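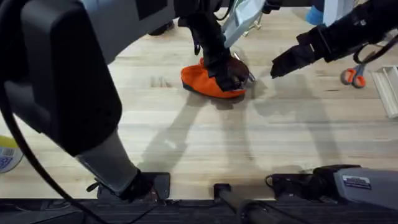
Falance Bench Kit - README / data card

Two-arm tabletop kit from Witside, plus the sample recordings that ship with it. Notes are for people deciding whether to order one, or who just got the box and want the short version. Maintained by Hipólito Quiroga, Beltcombe office.

Status: sample set frozen in April. Kit software still moving.

What you get
- 2 arms with parallel grippers, cables, bench mounts
- fixed camera and wrist cameras
- control software, one license per bench
- sample set, download link on the packing slip
Table not included. Ours is wood, yours can be whatever as long as it doesnt wobble.

Sample set
1,506 episodes. All teleoperated, no scripted motion. Everyday desk stuff - pouches, tape, stapler, scissors. Each episode has video from all cameras, joint positions, gripper opening, and a one-line task text.

Tasks are short. Pick up, move, hold with one arm while the other works, open and close a zipper. The zipper ones are the hardest in the set and the ones most buyers ask for, see below.
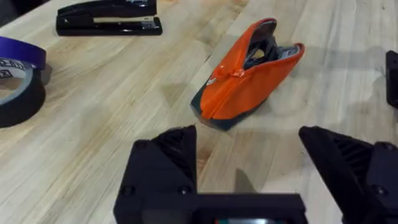
Wrist view, zippered pouch between the open fingers. Stapler and tape rolls behind and to the left.

Soft items
Fabric moves when you push it. Grip too low and you drag the whole pouch, too high and the fingers close on air. Start with the default force and go down, not up. Use the wrist view for the last bit of the approach, the fixed view loses the zipper pull behind the gripper alot of the time.

Object positions change between episodes. Lighting mostly doesn't, so expect trouble if your room is much darker than ours. Arm shadows on the table are in the data, we left them.

Splits
100 episodes held out for test. Rest is train. No validation split, make your own.

Known problems
- 7 episodes have a late wrist stream. Listed in bad_sync.txt, skip them
- task text is typed by hand, spelling varies
- cable on the left arm can snag if routed under the mount. Run it outside
- calibration file from the Van Wyk pilot bench does NOT match shipping units. Delete it if you have the old installer

Setup, quick
Bolt down, plug in, run the calibration before anything else. It takes almost a coffee break. Redo it after moveing either base.

License
Sample set free for research and in-house testing. Ask before reselling anything trained on it.

Support
Write to the Beltcombe desk with your unit number and the log folder. Screenshots alone don't help much.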